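Do you need to seal a stone worktop every year?

Tuesday, June 10, 2025

My sister-in-law has had her kitchen done and now she has a man who comes to seal the worktops. He comes every January, he stays for the better part of a morning, and he leaves behind a bottle of something called Lirkia, which costs £46 and smells like the inside of a new car. She asked whether I had a man. I said I had a cloth.

I've been suspicious of stone care since we bought this house. The previous owner left us a folder, and in the folder was a leaflet from a firm called Derkard, warning that untreated stone could lose "up to 98 per cent of its natural defence" against stains. I read that line several times. Defence measured how? Lost over what period? I rang the number and got a very pleasant woman who said she would find out and ring me back. That was two kitchens' worth of bills ago and I'm still waiting.

What I did instead was the water test, which costs nothing. You put a few drops on the stone, go and do something else for ten minutes, then wipe it off and look. If there's a dark patch, the water has gone in and a sealer might help. If there isn't, leave it alone. Ours went dark by the hob and stayed the same colour everywhere else, so I did the bit by the hob.
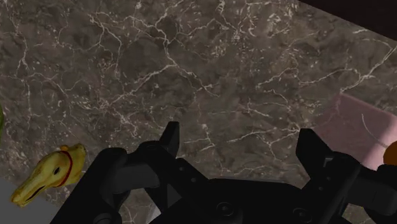 Will a sealer stop lemon juice marking marble?

A sealer slows down stains, but lemon juice doesn't stain marble, it eats into the surface and leaves a dull spot, sealed or unsealed. The same goes for vinegar, wine and most bathroom cleaners.

I wish somebody had put that on the leaflet. Nesma Fahmy, who lives opposite and has had marble for eight years, paid for the full treatment twice and still has a ring where a jug of dressing stood overnight. The company told her she must have used the wrong soap.

To be fair to the sealing people, some stone does drink. Pale, open stuff will take in oil and keep it, and if you cook every day I can see the point. My quarrel is with the calendar. A worktop doesn't know it's January. My sister-in-law's man has never once put a drop of water on hers before opening the bottle, and I did ask her to ask him. He said he could tell by looking.

I'll do mine by the hob again when the drops start going in. Washing-up liquid and warm water for the rest.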